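# Replacing one plate from a discontinued dinnerware set held in a shared household inventory

Posted under: Home and Household > Tableware > Replacement and Matching

**Hafiz Teoh**

I am responsible for the tableware at a residential guest house in Skaston. The dining room is furnished with a striped pattern purchased from Grirker, and the pattern has since been withdrawn from the catalog. During the July inspection, two dinner plates were found to have chips along the rim and were removed from service in accordance with our house rules.

I would like advice on the following matters. First, whether a chipped plate may be repaired and returned to use for food. Second, how best to locate replacements when the maker no longer offers the pattern. Third, whether it is acceptable to mix in plates from a later production run if the colors are slightly different. Our budget for this purpose is limited to $200, and I am required to obtain approval before ordering from a private seller.

I have already written to the retailer and received only a standard reply directing me to the current catalog.

**Kagiso Molefe**

A plate with a chip on the eating surface or rim should not be returned to food service. Household adhesives and cold-cure fillers are generally not intended for contact with food, and a filled chip will tend to loosen after repeated washing. The exposed body beneath the glaze may also absorb moisture and hold residue. A repaired plate may be kept for display or placed beneath a flowerpot.

Regarding replacements, please begin with the mark on the underside of an undamaged plate. Record it exactly as it appears, including any letters or numerals beside the name, and measure the diameter across the widest point. Sellers frequently list the same pattern under several different names, and a measurement will prevent the purchase of a salad plate in place of a dinner plate. You should then contact replacement dealers in writing and ask to be placed on a waiting list. Cilance maintains such a list for withdrawn patterns, and I have received two notices from them over the past year.

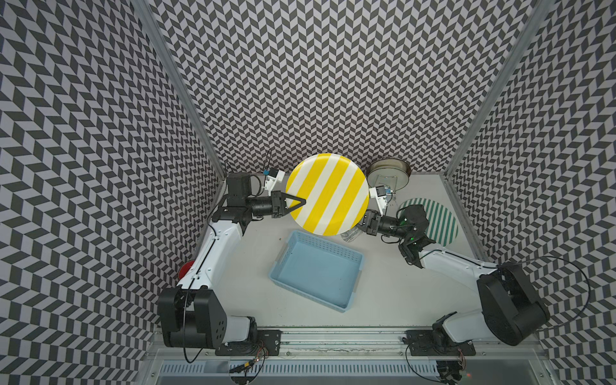
Before approving any purchase, request photographs of both sides in daylight. Stripes and bright colors are prone to fading in the dishwasher, and a seller may describe a faded plate as excellent because the glaze is intact. Ask specifically whether there are gray utensil marks. These can often be removed with a mild cleanser intended for ceramics, but deep scratches are permanent.

On the matter of mixing production runs, this is acceptable in most dining rooms provided that the differing plates are placed on separate tables. A difference in yellow or cream tones is much more noticeable when two plates are side by side.

Shipping should also be considered within your budget. I would allow 10 percent for packing materials and insist that plates be wrapped individually and packed upright on edge. Plates stacked flat in a carton are more likely to break.

**Baranauskienė**

I concur with the above concerning repairs. Please also check local estate sales. Our establishment obtained a full box of a withdrawn pattern for $70, although several pieces were not usable and the cups were from another set entirely.

Dealer prices were higher in my experience.

**Hafiz Teoh**

Thank you both. The mark has been recorded and an inquiry has been sent to Cilance. The chipped plates have been moved to the potting shed. I have one further point to clarify: should the diameter be given in inches or in centimeters?

**Kagiso Molefe**

Please provide both.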